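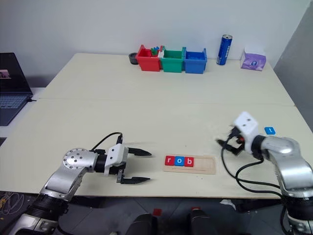

Bench cell 4, both arms over the table, letter tray in place.

Subject: Re: [cell-maint] Bench cell 4: cable routing and gripper service
Date: 3 Jun 2019
From: Workshop Office, Fliven Automation Laboratory
To: cell-maint list

Dear all,

Thank you to the Erraji site for the message quoted below. The questions are answered in the order in which they were put, and the answers should be taken as replacing section 7 of the bench cell notes issued in March.

> We are setting up a second two-arm bench to match your cell 4 and
> have three points on which the notes are unclear to us.
>
> 1. The notes say that the gripper cable should be left "free" at the
> wrist. On our left arm this gives a loop standing well above the
> housing. Is that intended, or should it be tied down to the last link?
>
> 2. The right gripper closes fully but stops short when opening. It
> does this only with the wrist turned down. We have recalibrated
> twice without any change.
>
> 3. Is there a fixed position for the letter tray, or does it only
> need to be within reach of both arms?

1. Cable at the wrist. The loop is intended. On cell 4 the left gripper cable rises over the housing and enters the connector from the top, and it should not be tied to the link beneath it. The earlier practice of fastening it at the last joint was withdrawn after two connectors were pulled out of line during full wrist rotation. The first fastening point is now above the elbow. On the right arm the two cables are allowed to curve down and pass over the table towards the near corner. This is acceptable for letter work, where the arm stays low and moves slowly, but the slack must be checked by hand through the whole working range before power is applied. Please use the soft ties supplied in the Elter kit. Hard plastic ties have marked the cable sleeve on two benches.

2. Gripper stopping short. Recalibration will not clear this fault if the cause is mechanical, and the fact that it depends on the wrist position suggests that it is. We would ask you to proceed as follows.

Park both arms and switch off at the cabinet. Remove the fingers from the right gripper and move the carriage by hand over its full travel, first with the wrist level and then with it turned down. If the carriage is stiff only when turned down, slacken the four screws of the finger mount, let the mount settle, and tighten them again in diagonal order. If it is stiff in both positions, the guide needs cleaning and a little fresh grease. Do not use spray oil. Refit the fingers, switch on, and run the homing routine with nothing between the fingers. Record the opening value in the cell log before and after the work.

Should the fault remain, please send the housing to us complete. Service kit 317 contains the guide and the finger mount but not the motor board, and we would prefer that the board were not changed on site.

3. Position of the tray. There is a fixed position, although the notes did not say so. The long edge of the tray is set parallel to the seam between the two table panels, on the near side of it. The tray should be set afresh at the start of each session, as it is not fastened down. A tray lying at a slight angle will still allow the first tile to be placed, and the error is then carried into the next -- this has several times been reported to us as a gripper fault.

The usual check is a short word. Three tiles are placed from the left end of the slot and the remainder is left open, so that the fit of each tile against its neighbour can be examined. Loose tiles are kept on the table within reach of the right arm. The storage bins stand at the far end against the wall and should be returned there if they have been moved forward for loading.

Two general matters. The floor below the near edge of the table should be looked over before the arms are homed, and any tile or small part found there picked up. Loose wiring beside the arm bases should be coiled and kept clear of the joints. Both items have been added to the start-of-day sheet.

The Amance bench will be brought to the same standard once its new finger mounts have been delivered. Until then the existing notes continue to apply to that bench only.

Replies should be sent to the list and not to individual members of staff, so that the archive remains complete.

Workshop Office
Fliven Automation Laboratory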